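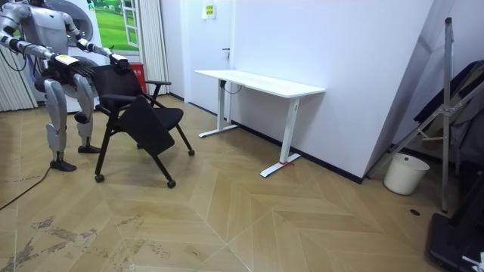
La chaise noire du bureau.

J'ai repris le travail à la maison en septembre, et avec lui le mal de dos. J'avais tenu tout l'été sans y penser, entre le jardin et les trajets à vélo, puis quinze jours assis ont suffi. Le kiné m'a demandé combien d'heures je passais sur ma chaise. Je n'en savais rien, alors j'ai noté pendant une semaine : 42 heures, repas compris quand je mange devant l'écran.

J'ai commencé par les réglages. La hauteur d'assise était trop basse, je l'avais baissée un jour pour passer les accoudoirs sous le plateau et je ne l'avais jamais remontée. J'ai enlevé les accoudoirs. Les pieds à plat, les genoux à angle droit, l'écran relevé avec deux dictionnaires. La première journée m'a paru bizarre, la troisième je n'y faisais plus attention.

Ensuite la marche. Je sors le matin avant d'allumer l'ordinateur, par le chemin de Prata, jusqu'au lavoir et retour. En début d'après-midi je fais un tour plus court, 800 mètres. S'il pleut fort je n'y vais pas et je le sens le soir, surtout du côté droit.

J'ai regardé les bureaux réglables en hauteur. Le magasin de Griditz en avait deux en exposition. Le Nivach monte bien mais il tremble quand on tape au clavier debout. Le Gisa est plus stable, plus lourd aussi, et il dépasse mon budget de 200 euros. J'ai renoncé pour l'instant. À la place, j'ai posé une caisse à pommes retournée sur la commode et je passe mes appels debout, l'ordinateur dessus. Ce n'est pas joli – la commode non plus.

Côté exercices, le kiné m'en a donné quatre. J'en fais deux régulièrement, celui du chat et celui où l'on ramène les genoux sur la poitrine. Les deux autres demandent un élastique que j'ai égaré.

Au bout d'un mois, je dors mieux et je me lève sans me tenir au mur. La douleur revient quand je reste assis toute une matinée sans bouger, donc j'ai mis un minuteur de cuisine sur l'étagère, assez loin pour devoir me lever et l'arrêter. Prochain rendez-vous chez le kiné dans trois semaines, je compléterai ce billet après.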